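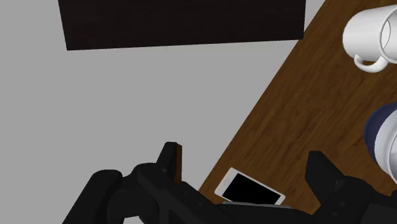 桌面抓取任务在仿真环境中采集示教数据时，起始姿态、物体间距与中止条件应如何写入操作规程，目前我单位内部尚未形成统一意见。现行草案由Plarari实验中心起草，适用于Obi桌面操作项目，其中规定：夹爪进入目标物上方区域之前，手指应处于张开状态，目标物应位于两指之间，其余物品不得进入闭合路径。以手机抓取任务为例，白色手机平放于木纹桌面，斜置于张开的两指之间，下部被夹爪本体遮挡，杯子则在较远的一侧。此种情形依草案可判为合格起始状态，但有评审人员提出，目标物既已部分被遮挡，操作员无法确认其下缘位置，应当判为不合格。另有意见认为，仿真环境中不存在人身及财产风险，无须沿用实机标准。现请教各位：

一、目标物被夹爪部分遮挡时，是否允许开始闭合动作；
二、仿真采集规程与实机规程是否应当保持一致；
三、不合格片段应予删除，还是保留并加注标记。

本批数据共3,492条，已复核188条，复核工作暂停，待规程确定后继续。如有成文的内部规定可供参考，不胜感激。

Judit Csonka
发布于2021年12月9日

Vuradside质量组

就所提事项，谨按本组现行做法答复如下。

关于遮挡。腕部视角下，目标物靠近夹爪的一端被本体挡住是常见现象，不宜单独作为不合格的依据。本组的要求是，闭合前操作员须能从至少一个视角确认两侧接触位置。腕部视角不能满足时，应调用外部视角核对，并在记录中注明所用视角。两个视角均无法确认的，应退回预抓取位置，重新接近。对于手机一类扁平物体，还应核对手指下端与桌面的间隙。手指过低会压触桌面，过高则可能仅夹住边框上沿，两种情况在腕部视角中都不易分辨。

关于仿真与实机的一致性。凡数据将用于训练实机策略的，起始条件、接近速度上限和中止条件均应与实机规程相同。仿真中免除的仅为人员隔离、急停按钮检查等现场安全条款，且须在规程首页逐条列明，不得以“仿真环境”一语概括免除。操作员在仿真中养成的动作习惯会随数据进入策略，届时再行纠正，代价较高。

关于不合格片段。建议保留原始文件，不作删除，另设状态字段，填写“合格”“不合格”或“待定”，并写明所依据的条款编号。判为“待定”的，由未参与采集的人员复核。规程修订后，已复核的部分应按新版本重新判定，旧判定结果一并存档。

Wakira用户_老秦

个人意见，仿真里不用管得这么细。我们用Wakira平台做过一个桌面任务，限定了3种起始姿态，其余交给操作员自行掌握，结果可以接受。遮挡问题没有专门写规定。不过当时抓的是方块，手机没有做过，仅供参考。

Plarari实验中心 档案岗

补充两点，主要涉及记录格式。

其一，邻近物品的间距不宜只写“不得进入闭合路径”。复核人员对“闭合路径”的理解往往不同，有人仅计手指行程，有人将夹爪本体下降时占用的空间一并计入。建议在规程中给出定义，并规定最小净距。本中心自8月起试行的数值为100毫米，自夹爪外廓量起，杯类物品的把手计入物品轮廓。该数值适用于本中心所用夹爪，其他型号应另行核定。

其二，每条片段应同时保存场景文件版本、夹爪模型版本和规程版本。本中心曾有一批数据未登记规程版本，复核时无法确定应适用哪一版条款，最终全部转为“待定”。此项登记可由采集程序自动写入，不建议由操作员手工填写。

对上文“仿真里不用管得这么细”的意见，本岗持保留态度。若数据仅用于演示或平台测试，可以从简；若列入交付清单，仍应执行完整规程。

Judit Csonka

感谢各位答复。拟采纳质量组关于双视角确认及状态字段的意见，净距定义将提交评审会讨论。另请问档案岗：夹爪下降过程中净距不足、但闭合时已恢复的片段，贵中心如何判定？

Plarari实验中心 档案岗

判为不合格。净距自夹爪离开预抓取位置起计算，至抬升动作结束为止，其间任一时刻不足，均按不合格登记。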